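How do I get cooked rice out of the holes in a colander?

Posted by Charoen Boonchu in Kitchen & Laundry

I have a colander with what feels like ten thousand holes, and at the moment a fair number of them have rice in them. I drained a pot of jasmine in it, got called to the phone, and came back to find the stuff had set like grout. I've had a go with the dish brush, which polished the rice nicely, and with a toothpick, which was fine for the first 63 holes or so I decided to bother with. Then I started thinking about my life.

It doesn't go in our dishwasher because it's too wide for the bottom rack unless everything else comes out. Is there a method, or do I buy another one and leave this one out on the nature strip with a sign on it?

Everaldo Frota

Soak it. I know everyone says soak it, but most people run the hot tap over it for a minute and call that a soak. Put the plug in the sink, lay the colander in it and fill with cold water until the holes are covered all the way up to where the rice stops. Cold, mind. Hot water turns the starch to glue and you'll be back here asking about that. Leave it four hours, or overnight if you can stand the sight of it in the morning.

Then tip it upside down and work from the outside. This is where most people go wrong, me included for a good many years. The grains went in from the inside, so scrubbing the inside only shoves them further along. A stiff nailbrush on the underside pushes them back the way they came. 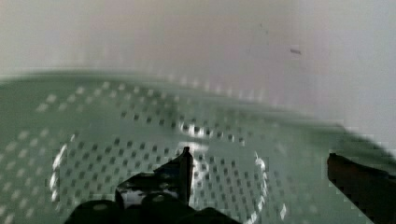
Brushing goes better if you follow the rows. On a green colander like this one the holes run in diagonal lines and then bend round with the bowl, so straight up-and-down strokes skip half of them. Go with the slant and curve your wrist as you come up the side. Pay attention to the ring where the flat base meets the wall, as that's where mine always hangs on to the last of it. When you think you've finished, hold it up to the window. You haven't finished.

If a few grains still won't shift, let the whole thing dry right out for a day. Dry rice shrinks and a good whack with the flat of your hand gets rid of it. Do the whacking over the sink. I have a dog now who waits for it.

Donal Ní Mhurchú

use a sieve for rice

Panya Srisuk

Donal's not wrong, but it's a bit late for Charoen.

I'd go along with the cold soak and add a spoonful of bicarb, mostly for the smell if it's been sitting. Please don't use steel wool. I did that to a Tindora colander my sister gave me and it took the colour off in a patch the shape of Tasmania, which she notices every Christmas.

For next time, rinse it the second the rice is out, before you eat, before you answer the phone. Also, you can cook rice by absorption and not drain it at all. My mother has mentioned this to me 100 times and I still own three colanders.

Charoen Boonchu

Soaked overnight, nailbrush from the back, came up well apart from 16 stubborn ones near the rim. They're drying on the windowsill now. Donal, thank you for your time.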